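3.2 Configuration and upkeep of the simulated cell

The work in this section concerns a single cell, referred to as Kustside, which exists only in simulation. It consists of one two-armed robot placed in a furnished bedroom with a desk, and it is the cell on which all later results in this paper were obtained. A physical counterpart is planned at the Vevamberg laboratory but had not been commissioned at the time of writing.

The robot model is loaded from the Fimach description package. Each arm carries its own gripper, and the two grippers are driven by separate controllers so that a fault on one side does not stop the other. Joint limits were taken from the package without change. Contact settings were not. The default friction at the fingertips allowed small objects to slide out during slow lifts, and the values were raised in steps until a held object stayed in place for 200 simulation steps with the arm at rest.

Upkeep of a simulated cell is less demanding than that of a physical one, but it is not absent. Three tasks recur. The scene file must be checked after every update of the Phromma physics engine, as changes in collision handling have twice left objects resting slightly inside the desk. The home pose of both arms must be confirmed, and the camera mount must be compared with its stored values. The last of these is easily overlooked. The mount is attached to the robot model and is defined by an offset and three angles, and an error in the roll angle tilts the whole view without any effect on the motion of the arms.

A check run is carried out whenever one of these items has been changed. The robot is reset, both arms are moved over their working areas, and the onboard view is saved at fixed intervals. The saved views are then read alongside the joint log. The operator confirms that both grippers can be found in the view, that the torso does not hide the near part of the desk to a greater extent than before, and that the objects have kept their starting positions – unless an arm was commanded to move them.
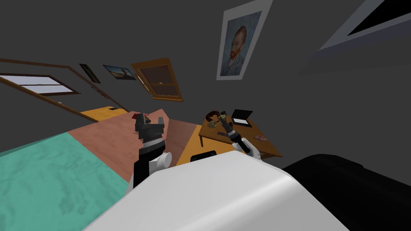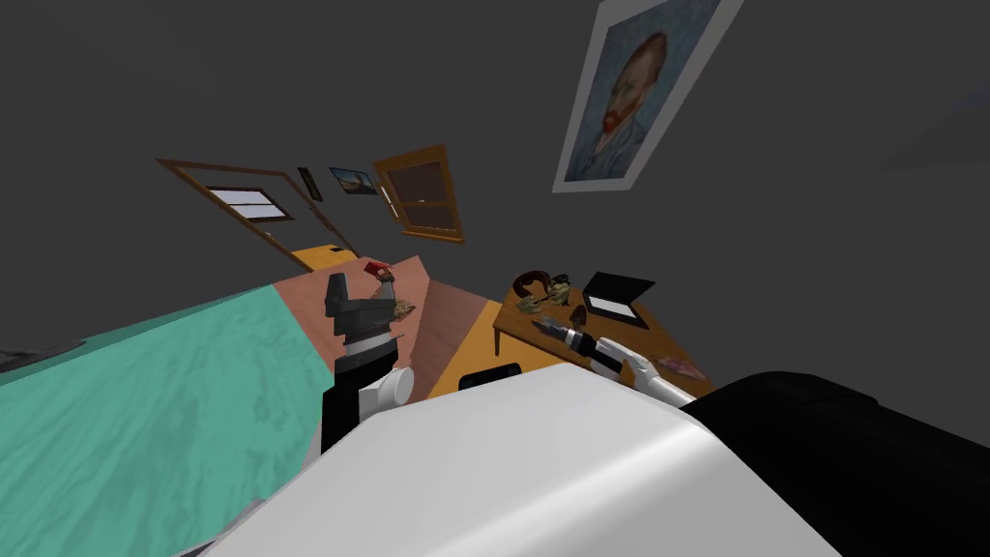

Figure 3. Onboard views of the Kustside cell, with both arms and the desk visible. The horizon is tilted in both views.

Each check run consists of 100 resets. A run is accepted when no reset ends with an object below the desk surface and when the joint log shows no limit violation on either arm. If a run is rejected, the scene file is restored from the last accepted version and the changes are applied again one at a time. This procedure is slow, but it has proved more reliable than editing the faulty file directly.

Accepted scene files are stored together with the engine version and the mount values, and no file is used for training unless all of these are present. The same record will be kept for the physical cell, with the addition of cable and fastener inspections, for which no simulated equivalent was attempted.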